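Ticket 311, sigue abierto. Perdonad el rollo, pero es que ya no sé qué más probar con el buscador de catálogos de feria de Urnari. Metí 26 fichas ayer por la tarde y 11 no salen por ningún lado, ¡ni por título ni por año! 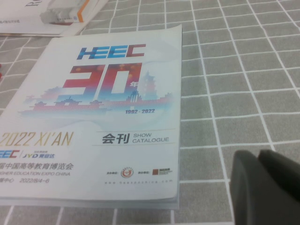
Lo del año me tiene loca. Reindexé dos veces, vacié la caché (como me dijo Győző Orbán) y nada. Con el de HEEC, por ejemplo, la portada pone un 30 enorme, luego 1992 - 2022 y encima 2022 XI'AN, y yo creo que el campo de fecha se atraganta con el rango. Le dejé solo 2022 y apareció enseguida. Me quedan otras 9 por cambiar a mano, ¿o lo podéis arreglar vosotros desde Lakatos?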